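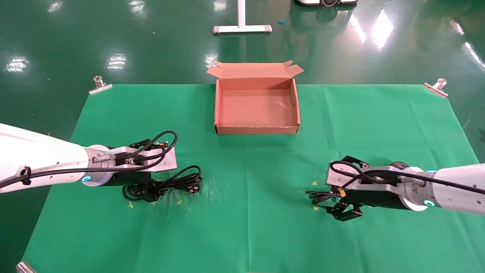
Tips for recording cord-packing demos (and any other fiddly job with cables)

If you're collecting demonstrations so a two-armed setup can learn to put things away in boxes, cords are the best and worst place to start. They're cheap, every workshop has a drawer full of them, and they never sit the same way twice. I've been at it since October and I still get a little thrill when a good take goes through start to finish! These are the habits that have made the biggest difference on our bench at Plindar, in no special order.

## Setting up the mat

**Use cloth, and pin it.** A fabric mat gives the fingertips a bit of forgiveness when they come in low, and a plug doesn't skitter away on it the way it does on a shiny floor. Binder clips at the corners hold it nicely. Pull the cloth snug before you clip, or you'll get a ripple that the fingers pinch along with the cord.

**Mark your spots with tape.** Small crosses in a colour that stands out from the cloth work a treat. Yellow on green is easy to find at a glance. I use the crosses as starting places for the cord and move on to the next one after each take, so the examples don't all begin from the same spot. Press the tape down hard with the back of a spoon and it'll last the week.

**De-lint between batches.** Green cloth shows every white fibre, and cotton gloves shed like a cat. A sticky roller does the job in a few seconds. I used to leave it till the end of the day, then I looked back over a long run and the mat got fuzzier and fuzzier as the clips went on. Now the roller hangs on a hook beside the door.

**Watch the ceiling lights.** If your floor is glossy you'll get bright patches beyond the edge of the mat. You can live with those, but keep the work itself on the cloth. A matte drop sheet from the hardware store helps too, if you've got one spare.

## The box

Plain brown cardboard is lovely to work with. Fold the flaps right back and crease them firmly with a ruler, otherwise one creeps up halfway through and you've recorded a very nice example of a gripper knocking a flap.

Set it at the far side of the mat, between the two arms, so either one can get to it. Then shift it a little every so often — a few centimetres left, a few right, a slight turn. A learner that has only ever met the box in one position will be hopeless the first time somebody bumps it.

Keep a stack of flat spares. Ours go soft at the corners after a couple of days.

## Coiling the cord

- Coil it loosely, in loops a bit bigger than your palm. Tight coils spring open the moment they're let go.
- Leave the plug poking out on some takes and tucked in on others.
- Grip across several loops at once. One loop on its own will lift, and the rest will stay behind on the mat.
- Raise it a little and pause for a beat before travelling. It gives the coil time to stop swinging and makes a clean point for whoever does the labelling.
- Black cord in black fingers can be hard to make out when you review. Mix in a white or orange cord if you can.

## Looking after the arms' own cables

Bundle the slack on top of the arm and hold it with a strap clip, with enough of a loop left over for the wrist to turn fully. Run each wrist through its whole range by hand before the first take of the day and watch the loop as you go. Thin wires down near the fingers deserve a look as well, especially when the job is picking up something that looks a lot like them!

## Keeping the recordings useful

Renji Kobori got me onto working in blocks of 15 takes, with a stretch and a glass of water after each one. My driving is noticeably smoother for it. By the tenth take you start hurrying, and the hurrying gets into the data.

Keep the fumbles where you recovered. A dropped coil that gets picked up again is a terrific example, and I tag those separately as "recovered". The ones I do bin are false starts, where I bumped the pedal before I was ready.

Write a one-line note per block: which cord, which box, what changed. On Friday I went back through 268 takes, and the notes saved me from watching nearly all of them. We're aiming for 1000 before we switch over to phone chargers, which are thinner and much more slippery, and I can't wait.

One last thing for the supply shelf: buy the wide masking tape and cut your crosses from it. The narrow stuff curls.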